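Ticket 416: Replica stops after failover, Konum cluster

Since Thursday the second replica does not follow the new primary. The error log repeats "connection refused" every 60 seconds. Restart of the service did not help.

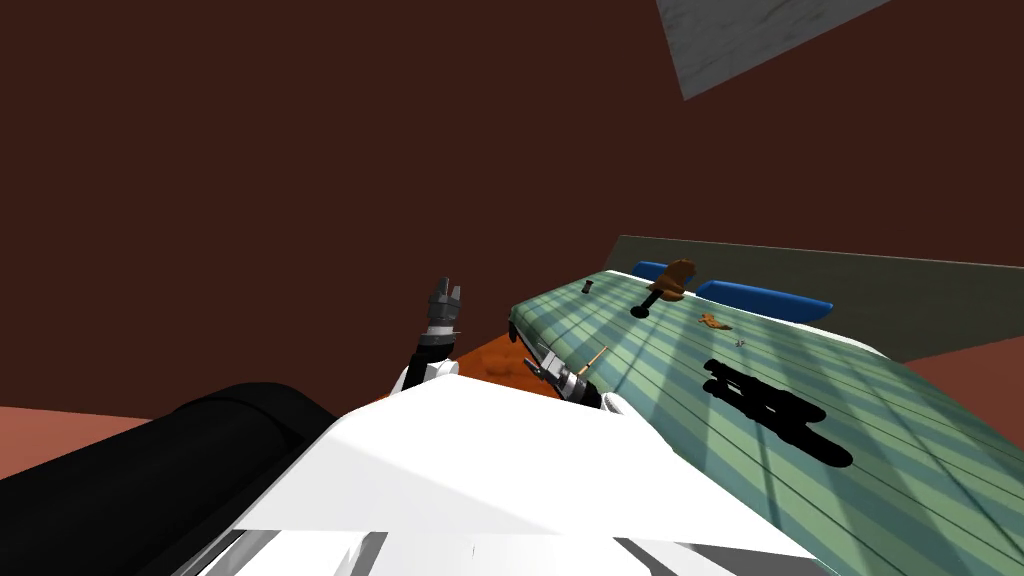

I compared the config on both nodes. The replica still has the old host name in its settings, and the failover script did not change it. Lag before the stop was 8 seconds.

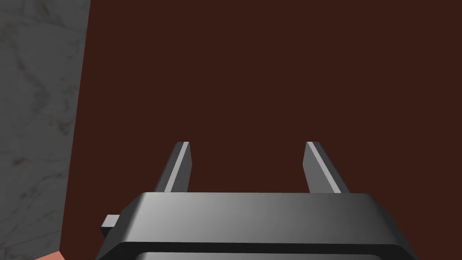 I set the host by hand and started replication again. It connected, but it needs to catch up around 900 transactions. Please do not run the Mokorow backup until I write here. 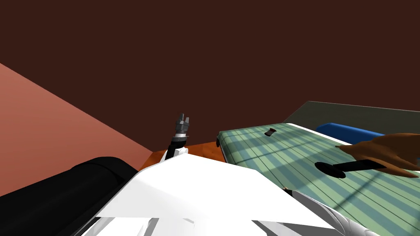
Detlef Haberkorn
Database Support

Update: lag is now zero. Myfanwy, can you please check the script on the test cluster? I think it reads the host list only at start. I leave the ticket open.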